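Housekeeping Operations II
Handout 9: Nonwoven wipes in room and surface care
Instructor: Kelly Conceição
Revised September 16, 2021

1. Scope

This handout covers disposable nonwoven wipes used dry or dampened on hard surfaces. Woven cotton cloths and microfiber are treated in the October unit. Read it before the practical session at the Norncombe building and bring the record sheet with you.

2. Terms

Nonwoven: a sheet made directly from fibers, which are bonded by heat, water jets or adhesive. No yarn is spun and no loom is used. An embossed pattern can make a nonwoven look woven or quilted at a glance, so go by the label on the pack.

Basis weight: mass per unit area, in grams per square meter. Heavier sheets generally hold more liquid and fold with more bulk.

Machine direction (MD): the direction in which the web traveled during production. Many nonwovens tear more readily along MD than across it.

Linting: release of loose fibers onto the surface being cleaned. Torn edges lint more than cut edges.

3. Folding

The standard fold is the quarter fold. Lay the sheet flat, fold it in half, then in half again. This gives eight usable faces if the wipe is opened and refolded in order. A wipe used as a loose ball has no defined face, and soil picked up on one pass is put back on the next.

For narrow gaps (window tracks, drawer runners, the joint behind a faucet) use a single fold and work with the folded edge. The loose edge stays in the hand.

4. Handling

Take one wipe at a time from the pack. Hold the sheet near a corner and let the rest hang free before folding. Thin sheets bunch easily – shake out the folds before the first pass, or the contact area is reduced to the ridges. 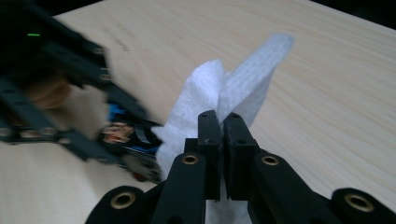
Pull force should be spread over the width of the sheet. A pinch grip at a single point concentrates the load, and a light sheet will start to tear there, more so when damp. If a tear reaches the working face, discard the wipe.

5. Practical exercise

Work in groups of 2. Each group receives one pack of Fludetti wipes and one marked test panel. Clean the left half with a quarter-folded wipe and the right half with an unfolded one, using the same number of passes. Record streaks, lint and any tearing for each half. Hand the sheets to Wagner Rezende at the end of the session; late sheets go to room 309.

Reading: Bahrami, course reader, section on bonded fabrics.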